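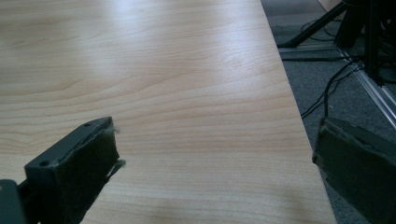
How much of a first robotics budget should go on the robot itself?

Just over half, going by what the buyer at Skudeo has spent so far, with the rest split between mounting, cabling, spare parts and people's time.

Skudeo is a small firm in the Gill building that tests handling tools for packing lines, and its buyer has been keeping the books on the automation side since August. She asked to be quoted by job title only, and then talked happily for an hour about pads, brackets and delivery dates.

“I love this bit,” she said, pulling up the spreadsheet. “Everyone wants to see the arm move. I want to see the line that says fixings! You can tell from that line whether anyone has thought about where the thing is going to live.”

Her first version of the plan had 3 headings. The current one has 57 rows, and she can explain every one of them. Gripper pads get a row of their own. Felt and foam facings wear at the corners and fray, she said, and they should be bought like printer paper, in bulk and before you run out.

“We ordered 200 in one go. People laughed at me, but the price per pad dropped a lot and I haven't had to raise another order. We write the date on the bag when we open one, so by next summer I'll know what a year really costs.”

Slotted aluminium profile is another favourite. She buys it in long lengths and has it cut to order by Bikari, a local metal shop, which she finds cheaper than ready-made frames (and much easier to change your mind about). Stands she would rather buy finished. “Get a heavy one. Borrow it for a week first if the supplier will let you.”

Cables were the sore point. The first quote she accepted left them out altogether, and the bill for leads, clips and floor covers came to £172, out of a pot that had nothing in it.

“It's a small sum, but it took me longer to get signed off than the arm did. Now I put cables in at the start, and I measure the route along the floor with a tape, corners and all.”

The next purchase is a second gripper for the Flerolow trial, which she hopes to order once the lead time comes down. She has asked two suppliers for the same pad fitting as the first, so that the spares will do for both, and one has already said it can be done.

And if the money is tight? “Buy one station and run it hard,” she said. “Then go back and ask for the second with your own numbers in your hand. I had mine on a single sheet of paper, and the meeting was over before the tea arrived.”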